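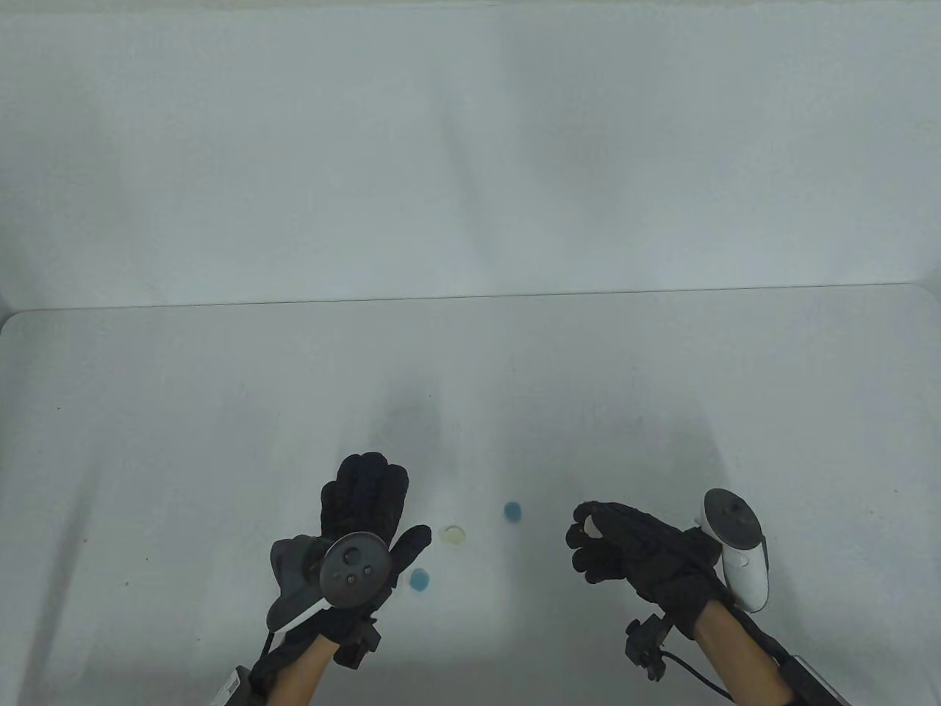 Handout 4: Working in Cold Conditions

Print | E-mail

Course 3209, Health and Safety in Outdoor Trades
Instructor: Verena Ammann
Stadau Technical College

Scope of this handout

This handout accompanies the fourth lecture and should be read before the site visit to the Irkitz yard in March. Students are expected to know the terms in bold on the lecture slides and to be able to apply them to a work plan of their own. Statutory limits are covered in a later unit and are not repeated here.

1. How the body loses heat

Heat leaves the body by conduction, convection, radiation and evaporation. Conduction matters most to people who kneel, sit or lean on cold surfaces, or who handle metal. Convection is the transfer of heat to moving air, and it explains why a mild day with a strong wind may be harder on a crew than a still day with frost. Evaporation is often overlooked in winter. A worker who sweats during heavy lifting and then stands at a gate for an hour will cool quickly in damp clothing.

When the core begins to cool, the blood vessels near the skin become narrower and less warm blood reaches the fingers, toes, nose and ears. The trunk is protected at the expense of the extremities. Loss of feeling in the fingers is therefore an early sign, and a supervisor should treat it as a reason to stop work and warm up.

2. Effects on skill and judgment 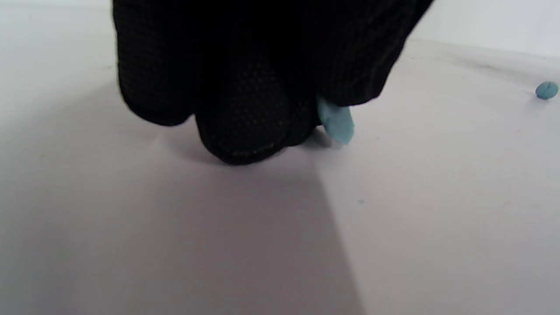 Fine movements suffer before strength does. A person with cold fingers may still carry a full load and yet be unable to fasten a buckle or start a nut on its thread. Reaction time also grows longer. In the Sánchez case, discussed in the lecture, the crew had the correct equipment and a sound plan, but the final check of the straps was left to the end of the shift, when the two men responsible could no longer feel the clips. Students should consider where in the day such tasks belong.

Cold also affects judgment. Tired, chilled workers tend to skip steps in order to finish sooner — the shift leader as much as anyone.

3. Clothing

Clothing should be worn in layers that can be opened or removed as effort changes. The inner layer moves sweat away from the skin, the middle layer holds air, and the outer layer stops wind and rain. Cotton next to the skin is unsuitable for heavy work. Gloves must be chosen for the task, and a dry spare pair should be kept in the vehicle.

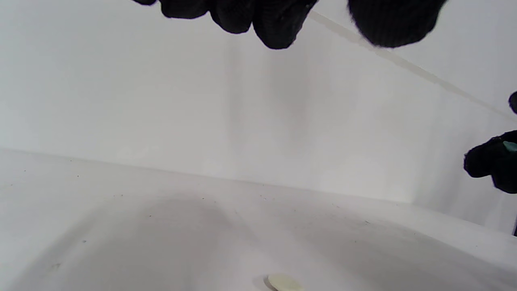

Black knit gloves.

4. Breaks and shelter

A heated shelter should be close enough that workers will use it. At the Rerkdale site the cabin stood 200 meters from the trench, and the break log shows that it was seldom visited. Warm drinks should be available. Alcohol must not be used for warming.

Reading and assignment

Read the Rerkdale break log and prepare a one-page work plan for a crew at an exposed site. State the order of tasks, the times of breaks and the person responsible for each check. Plans are marked out of 70 and are to be handed in at the start of the next lecture.

Print | E-mail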